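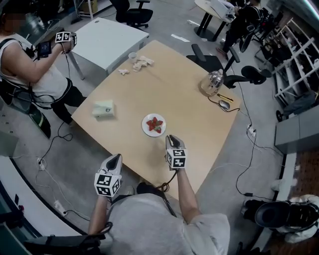
Strawberries on the big table at Skiniten, one afternoon in July.

I have a theory that you can learn everything about a shared workspace from its snack table. So when Minoru Imai, who runs the front office at Skiniten, invited me over to the old brick hall in Brendville, I skipped the tour and went looking for the food.

It was strawberries! Minoru buys them from the Abbasi farm stand out on the county road, and he's picky (he once drove 30 miles back to swap a soft batch). He never hulls them. The green tops stay on so you've got something to hold, and they go on a plain white plate in the middle of the wood table where everyone can reach. Tissues go next to the plate, always, and yes, people leave them crumpled on the table.
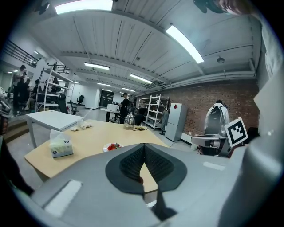

Snacking in a room this size takes some nerve. I'm used to office kitchens the size of a closet, where you grab a granola bar and run. At Skiniten the ceiling curves way up over your head, with long fluorescent lights and a red brick wall off to one side, and every bite feels like a public event. I ate four strawberries anyway. Then I made tea, which is the other half of the ritual, and Minoru told me how the table got there. He found it at Grorelia, the secondhand furniture barn, marked 200 dollars, and talked them down to 70. It took an hour and a borrowed truck to bring home, and he's still proud of it.

I love that table. It's pale and plain and big enough for fruit and a kettle and whatever anybody's working on, and you can drop a mouse or a pen on it and forget where you left it.

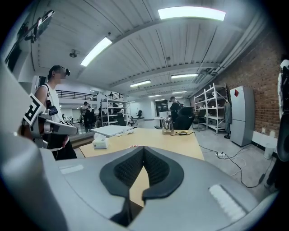
Setting up your own

Start with a table people already walk past. Put out a flat plate instead of a bowl so the berries don't squash each other, and rinse them right before serving. Keep the kettle toward one end, away from elbows, and the tissues at the other. I tried all this at home last weekend and my plate was empty in 60 minutes, with tops in the sink, on the windowsill and in my sister's coat pocket.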